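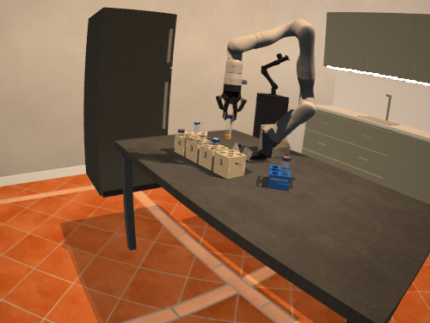 Histier pauses tube-handling arms after simulator fault let a bad grip pass

January 13, 2019

Histier has stopped unattended runs of its tube-sorting robot arms at the Wumbei laboratory after a fault in its simulation software allowed a faulty gripping routine to be cleared for use. No one was hurt. The company said one tube was dropped and broken, and that the arms will stay on supervised duty until the routine has been tested again from the start.

The routine picks up a capped or open test tube with a two-fingered gripper, lifts it clear and sets it down in a numbered holder. It was developed in Nistasel, a simulator that places a virtual arm at a table in a model kitchen, with four numbered blocks for the tubes and a separate blue rack. Histier uses the kitchen model for all of its tabletop tasks, including the ones meant for laboratories.

In the simulator, the routine ran 1162 times without a recorded drop. The team took that as a pass and moved it to the real arms at Wumbei, where the drop happened on the second day of use. The arm had lifted a tube from the rack and was carrying it toward the holders when the tube slid down between the fingers and fell to the bench. The liquid inside was colored water. The arm went on to the holder, opened its gripper over an empty hole and reported the job as done.

A technician who was working nearby pressed the stop button before the next cycle began. The bench was cleared and the arm was locked out for the rest of the shift.

Histier's first account blamed worn finger pads. That was withdrawn two days later, after new pads were fitted and the same slip was seen again in a supervised test.

The company now says the cause was a setting in the simulator. When the virtual fingers close on an object, Nistasel can hold it in one of two ways. It can work out the friction between the fingers and the object at each moment, or it can attach the object to the gripper as soon as both fingers touch it. The second way is faster and is meant for early work on arm movement. It had been left on during the final tests, so a tube could not slip in the simulator however weakly it was held.

With the setting corrected, Histier repeated 800 of the original runs. The tube slipped or fell in 30 of them. Most of those cases involved an arm that began moving sideways before the fingers had finished closing. In the others the gripper held the tube too near the top, leaving little of the glass between the fingers.

A second problem was found during the review. The routine decided that a transfer had succeeded by checking the position of the arm and nothing else. If the arm reached the right holder and the fingers opened, the job was logged as complete. The simulator's own record of where each tube ended up was available but had not been connected to the check. On the real arms, the distance between the fingers could have shown that the tube was gone - the fingers close further when there is nothing between them - but that reading was not being used either.

Wama, which makes the gripper, said the unit returned from Wumbei was working normally and that its closing force was within limits. It has asked customers who run tube or vial tasks to confirm that the arm waits for the gripper's closed signal before it moves. Wama is not recalling the part.

Histier said it is making the following changes before unattended work starts again:

The attach-on-contact setting will be switched off by default in Nistasel, and any run that uses it will be marked in the log.

The arm will wait for the fingers to finish closing before any lift or sideways move.

The finger distance will be read after each lift and again above the holder. If it changes, the arm will stop where it is and sound an alert.

A transfer will be logged as complete only when the tube has been confirmed in its holder.

A clear shield will be fitted between the arm and the walkway at Wumbei. The old layout relied on a floor line to keep people back, and glass from the broken tube was found beyond it.

The Wumbei laboratory said no samples were lost, as the arms had been handling only water during the trial period. Staff have gone back to loading the holders by hand. The laboratory has also asked for a copy of the simulator logs, which were not part of the original handover papers, and said it will want to see them for any future task before the arms are switched on.

Two other routines were cleared with the same simulator setting in place, one for opening a drawer and one for moving cups. Neither has been used on a real arm. Both have been pulled back for new testing.

Histier expects to finish the repeat tests on the tube routine by April. The arms will then run for a further trial with water and a person at the stop button. The company has not set a date for work with real samples.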